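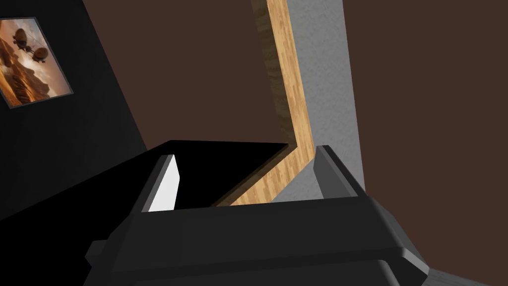 1. Introduction

This report presents the work carried out by Mathias Wieser and Marlies Pfister for the final-year project in applied robotics, under the supervision of Regula Thaler. The project formed part of Kanaan, a departmental program on household assistance with two-armed mobile robots. It was submitted in November 2020.

The task was to find out whether a grasping policy trained only in simulation becomes more dependable when the training rooms contain the kind of clutter found in a furnished home. Earlier Kanaan work had used bare rooms with plain walls and a single table. Policies trained in those rooms did well in the same setting but often failed once shelves, wall panels and pictures were added. The usual failure was a late or badly angled approach to an edge, with one finger meeting the furniture before the jaws had closed.

2. Aims

The project had two aims. The first was to build a set of furnished training rooms and to measure their effect on grasp success. The second was to establish how much of any change came from the furniture itself and how much from the variety of colours and textures on the surfaces. The supervisor asked that both questions be answered with the same policy and the same training budget, so that the results could be compared directly.

3. Simulated rooms

All rooms were made with Grulley, the department's in-house scene builder. Each room was put together from wall sections, boxy furniture, trim and decoration. Surface finishes were drawn separately from shapes, so that a given cabinet could be flat black in one room and light wood in another. The view used for training was taken from above and behind the right gripper. From this position the housing of the gripper hides much of the lower part of the view, and the policy must work with what it can see between and beyond the fingers.

Dark furniture was included on purpose. In a rendered view, a featureless black surface gives very little information about distance, and the most useful cue is often the line where it meets something lighter, such as a strip of wood or a grey textured wall. The gripper itself is charcoal and can be hard to tell apart from a black cabinet behind it. A bright white pad on the inner face of the left finger provides a strong point of contrast in such rooms. Its appearance was kept fixed throughout the project.

Framed pictures were added to the wall panels of some rooms. One of them shows round airships over a rocky desert in orange light. These pictures have no part in the task. They were included as distractors, being often the most colourful thing in view.

4. Method

The policy received the gripper view and the joint positions of the arm, and returned a small change in the position and opening of the gripper. Its structure was taken without change from the earlier Kanaan work. Three training conditions were prepared:

Condition A: bare rooms, plain finishes.
Condition B: furnished rooms, plain finishes.
Condition C: furnished rooms, varied finishes and distractors.

Each condition used 1,000 training rooms. Testing was done in 452 furnished rooms that were held back from all training. One grasp was attempted in each test room. An attempt was counted as a success if the gripper closed on the target edge and held it for 90 simulation steps without touching any other surface.

Gion Auer, who maintains the simulation server, set the contact settings before training began. They were not altered afterwards.

5. Results

Condition A gave the weakest result, as expected. Most of its failures were early contacts with furniture lying between the gripper and the target. Condition B removed many of these contacts and gave the largest single gain of the project. Condition C improved on B by a smaller margin, and nearly all of this improvement came from test rooms with black or dark brown surfaces.

The distractors had less effect than the authors had predicted. When 100 of the test rooms were run again with the pictures removed, the policy from Condition C performed almost the same as before. The policy from Condition B did slightly better without them. This comparison was run only once for each policy and should be read with care.

One type of failure remained in every condition. Where a wooden strip changed direction sharply, the policy sometimes lined up the fingers with the wrong segment and closed at a poor angle. The training rooms contained few bends of this kind, and the authors consider this the most likely cause.

6. Limitations

The work was done entirely in simulation, and no claim is made about performance on a physical robot. Lighting was even in all rooms, so the effect of strong shadows is unknown. Only the right arm was studied. Furniture was fixed in place and could not be pushed, which may have made some contacts appear more serious than they would be in a real home.

7. Further work

The authors recommend that later groups add more bent and curved trim to the Grulley parts library and repeat Condition C before changing the policy. A second view from the left gripper should also be tested in rooms where the right housing blocks the target. Neville Marsden has agreed to keep the test rooms and the trained policies on the departmental archive until the Kanaan review in April.

8. Acknowledgements

The authors thank Regula Thaler for her guidance and for her comments on two drafts of this report, and Gion Auer for his help with the simulation server.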